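Gramov 631 Stone Sealer for Kitchen Worktops
Impregnating sealer for marble, limestone and other calcareous stone, 5 litre can
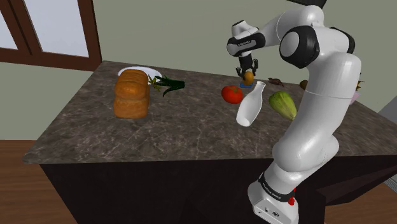 Dark grey marble island top with bread, tomato and squash.

Product code: 2348
Supplied by: Zevach Surface Care
Data sheet revised: May 24, 2019

General
Gramov 631 is a solvent-free impregnating sealer for honed and polished natural stone indoors. It enters the pores of the stone and cures below the surface. It leaves no film and does not change the sheen. On honed dark stone a slight deepening of colour may be seen for the first day; this fades as the carrier evaporates.

The sealer slows the uptake of water, oil and coloured liquids. It does not protect against acid. Lemon juice, vinegar, tomato and wine will etch polished marble whether or not it has been sealed, and an etch mark must be removed by repolishing. Customers asking for acid resistance should be referred to the Vono coating range, which forms a surface film and has its own data sheet.

Suitable surfaces
Marble, limestone, travertine (filled or unfilled), onyx, cement-based terrazzo. Slate may be treated after a trial on an offcut. Not for use on quartz composite, glazed tile, resin terrazzo or any stone that has been waxed. Wax must be stripped with Gramov Stripper and the stone left to dry before sealing.

Preparation
The surface must be clean, dry and free of polish residue. Newly fitted tops should be left until the joint adhesive has fully cured. Silicone smears around sinks and hobs must be cut back with a blade and wiped with solvent, as the sealer will not enter the stone through them. Mask stainless steel and painted upstands.

Test for absorption by placing a spoonful of water on the stone. If the patch has not darkened when the water is wiped off, the top does not need sealing.

Application
Shake the can. Apply an even coat with a lint-free cloth or a short-pile pad, working in sections no larger than can be wiped down comfortably. Leave for 5 minutes. Keep the section wet during this time and add more where it soaks in quickly. Remove all excess with a clean dry cloth. Any sealer allowed to dry on the surface will leave a grey haze; re-wet it with fresh product and wipe off at once.

Very open stone will take a second coat, applied after one hour. Treat the front edge and the cut-outs in the same way as the top face. The underside need not be sealed.

Do not apply to heated stone or in direct sun.

Curing
Light use after 24 hours. Keep the top dry and do not place food directly on it until then.

Aftercare
Wash with a pH-neutral soap. Bleach, cream cleaners and limescale removers shorten the life of the treatment and may damage the stone. Repeat the absorption test each July, or more often beside a sink.

Storage
Keep upright and closed, away from frost. Product that has frozen must be discarded.

Also in this range
Gramov Stripper
Gramov Neutral Soap
Vono Surface Coating, matt

Technical enquiries: Armelle Baudry
Trade accounts: Kohei Nishimura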